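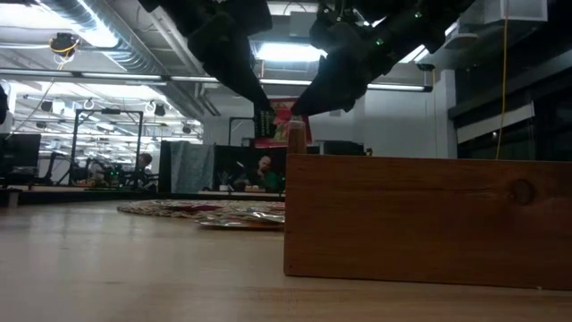
The wooden box is on the right, the woven mat on the left.

How do you keep very small packets in order in a long box?

Posted by kettle_and_shelf in Home & Kitchen Storage, Etport Community Help

Hello everybody. I would like to ask for advice about a small thing which takes more of my time than it should.

In our common room in Lundar we keep small packets for guests. Most are fruit candies, and there are also a few drink powders. They come from different shops, so they have different sizes and the paper is slippery. Until now I kept all of them in one long wooden box, standing on the table. The box is 50 cm long and has no divisions inside. When it is full, it looks good for one evening. Then people search for their favorite flavor, they dig with the hand to the bottom, and in the morning everything is mixed and many packets are bent at the corners.

I have tried these things already:

- Rubber bands. The foil gets folded in the middle and people do not put the band back.
- Small paper bags inside the box. It was clean, but you could not see what was in the bags, so the guests opened all of them.
- Putting the packets on the round woven mat in the middle of the table and leaving the box only for the reserve. I like this the most. The mat has an uneven border and holes in the pattern, though, and a thin packet can catch with its corner when you pull it.

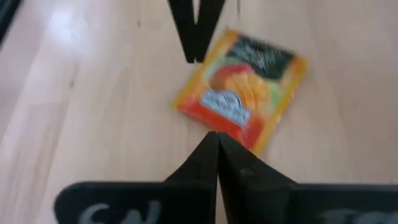 One of the small ones, with fruit and a yellow edge.

The packets like this one are the biggest trouble for me. They are flat, so they slide over each other, and when they stand in the box they fall down behind the bigger ones. I would like a solution where the front side with the fruit can be seen, because not all our guests can read the names.

My questions are three. Should I sort by flavor or by size? Is it better to let them stand or lie? And does somebody know a divider which can be moved and which does not need glue? The box was a gift and I do not want to damage the wood.

I do not want to spend much. Thank you in advance, and excuse my long text.

northwindow

Sort by size first and by flavor second. I worked for many years in a small shop and we had the same problem with soup packets, tea, yeast, vanilla sugar, all in one drawer.

If you mix sizes, the small packet is always lost behind the big one, no matter how nicely you put the flavors together. So make one part of the box for the small packets and one part for the large, and inside each part you put the flavors one after another.

For standing or lying: let them stand, but lean them a little back. A packet which stands fully straight will fall to the front as soon as its neighbor is taken away. A packet which leans back stays where it is. You can do this with a piece of thick cardboard. Cut it to the inside width of the box, then fold it once so that it has a foot and a back. The foot lies on the bottom and the first packets stand on it, so their weight holds the cardboard in place. No glue is needed. Make one such piece for every group.

For the small packets you need also a false floor, otherwise they stand too deep and the fruit picture is hidden. I use a folded kitchen towel. A strip of foam is better if you have it, but the towel can be washed.

Please do not fill the box completely. Leave a space as wide as two fingers in every group. When the packets are pressed together, people pull hard, and this is the reason for your bent corners.

One more advice. Put the older packets to the front each time you refill. It is easy to forget this with candy because it keeps so long, and then you find a packet from last October at the back.

plain_oats

just buy a drawer organizer, they are cheap everywhere

Muffin tin person

I want to suggest another way, although the cardboard from northwindow is also good and I have used something similar for seeds.

If your guests cannot all read the names, then I think lying flat is better than standing. When the packets lie, the whole front is visible. You can make a "menu" on the mat: one packet of each kind, laid in a circle with the picture up. The rest stays in the box, in groups. The guest looks at the mat, decides, and then takes from the box. In this way the hand goes only one time into the box. With 12 kinds or fewer this works very well. If you have more, the mat becomes too full and you come back to the old mess.

About the corners which catch in the mat: I had a wicker tray with the same bad habit. I put a round piece of baking paper on it, a bit smaller than the tray, so that the border is still seen. Cloth is nicer but it moves.

For dividers, I bought the Muvenov spring ones, which push themselves against the two long walls. They have soft ends and made no marks in my pine box after one year. But you should measure inside the box and not outside! I measured outside the first time and had to send them back.

I would not put drink powder together with candy in any case. If one powder packet opens, you have sticky candy everywhere. Give the powder its own jar with a lid.

kettle_and_shelf (who asked)

Thank you very much for the answers. I tried the idea with the mat yesterday at 4 in the afternoon, before the guests came.
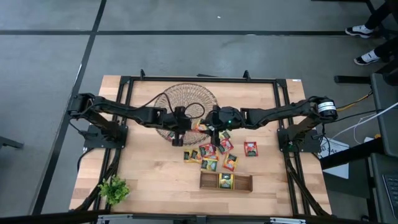
Still in work: packets on the mat and more on the wood beside it.

Now I understand what was meant with "too full". I began with the red ones and wanted to put all kinds on the mat. I have more kinds than I believed. Next time I will make first the groups on the wood, and only after this choose one from each group for the mat. To do both at the same time is confusing.

In the box I made the folded cardboard for two groups. They lean back as northwindow wrote and the small ones are standing on a towel. The powder is now in a jar. The spring dividers I will maybe order later, when I have measured inside.

I still have one doubt. If a guest takes the packet from the mat and not from the box, then this flavor is missing from the menu. Do you fix the packets somehow?

Muffin tin person

No, I do not fix them. I put two on top of each other, so when one is taken the kind is still there. In the evening I refill the mat from the box - it takes a minute. You could also keep the empty packets and use those for the menu. I tried this once and a child was very disappointed, so I went back to full ones.

Comments (4)

threebowls: The towel trick works for spice packets too. I used an old dish cloth.

lundar_north: Is the baking paper not slippery? My packets slide already on everything.

Muffin tin person: @lundar_north A little. If you crumple it first and make it flat again, it holds better.

greenstairs: We have the same box from Ranjbar at home, or a very similar one, and the cardboard must be cut 3 mm shorter than the inside or it will bend.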